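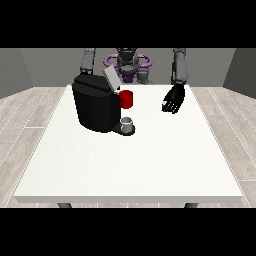 Black coffee machine on the white table, toward the back.

Search the boards Enter keyword Go

Markau Bralia Low, gray/gum and the navy
Posted by Lionel Kettle, 2019-08-26

So the Bralia Low is back. Two colors, gray/gum and navy/off white. Markau says 3,000 pairs of the gray, no number on the navy. Retail $219, up from last time. Mabuza has both on the app, raffle only, closes tonight at nine. In-store pairs too but they won't say how many.

Anybody held the gray yet? Need to know if the suede is the hairy kind or the short flat kind. Product page says "premium suede" so, no help.

heelcup_dan
Held it. Short nap, kind of dry feeling. Not bad not great. The gum sole is darker than in the promo shots, more like caramel. Toe box is better than the December pair, less of that bubble shape. $219 is too much for it tho. Would pay 160.

ninewide
Sizing??

heelcup_dan
Same as before. Half up if you have wide feet, which I guess you do lol

ninewide
ok thanks. Half up it is

Lionel Kettle
Thanks Dan. Dry is what I was afraid of. Going to enter for the gray anyway, skip the navy. Navy looks like a school shoe.

lacebag
Navy is the better one by a mile. Gray/gum has been done by every brand for ten years. The navy has the stitched heel tab, the gray just has a printed one. Look close at the product shots, second one in. Same price for less work. Don't know how people are ok with that

heelcup_dan
Heel tab on the gray is stitched. I had it in my hand.

lacebag
Then yours was a sample. Store pairs are printed, guy at Mabuza told me.

heelcup_dan
It was on the shelf at Mabuza. With a price tag.

lacebag
Different branch maybe. Whatever. I'm getting navy

pronate_this
Can we talk about the raffle. You have to put a card in and they hold the full amount, and last time it was six days before I got mine back. Six days for an L. If you enter both colors they hold it twice. Check your balance first.

Lionel Kettle
Did not know that. Only entering once then.

ninewide
mine came back next morning last time? might be your bank

pronate_this
Might be. Two different cards did it though. Either way read the terms, its under the size picker in tiny type. 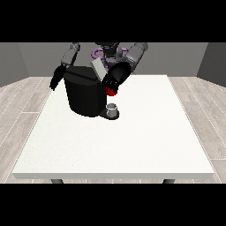

Oratile Motaung: the hold is real, and it's on the Stivia raffles too, so don't enter that the same week. I got the December Bralia and wore it maybe 30 times before the lining went at the heel. Left shoe only. Markau replaced it but wanted the box and the receipt both. Keep the box.

heelcup_dan
Lining went on mine too. Same spot, right shoe. New one has a thicker pad back there, you can feel it with your thumb. No idea if it holds.

lacebag
Stivia is the better shoe anyway, if we're being fair. Real leather lining, cheaper.

Lionel Kettle
Stivia runs so narrow. I tried, I couldn't get through a work day.

lacebag
Wear thinner socks

Oratile Motaung
It's narrow in any sock. I sold mine. And the laces are too short from the factory, you lose the last eyelet. Bralia at least comes with a spare pair.

ninewide
spare laces both colors or just gray

heelcup_dan
Gray has white and gray. Didn't see the navy box open, sorry

pronate_this
Anyone seen resale yet? There's one gray listed at $935 already, size 8. Seller has zero feedback and the pic is the store pic. Please do not

lacebag
lol 935. They'll be sitting at retail in two weeks. Last ones did

Lionel Kettle
Last ones did not, the December pair was gone by lunch. The green sat, maybe your thinking of the green.

lacebag
Green, ok yeah. Still think these sit.

Lionel Kettle
Entered, gray, size 10. Hold showed up right away, full 219. Will post the result either way.

ninewide
in for gray 11.5. good luck

Recent in Releases
Stivia Mid restock, tan only
Mabuza app keeps logging me out at checkout
Best brush for short nap suede
Bralia High, is it coming or not
Gum soles turning yellow, anything work?
WTB December Bralia, size 9, box needed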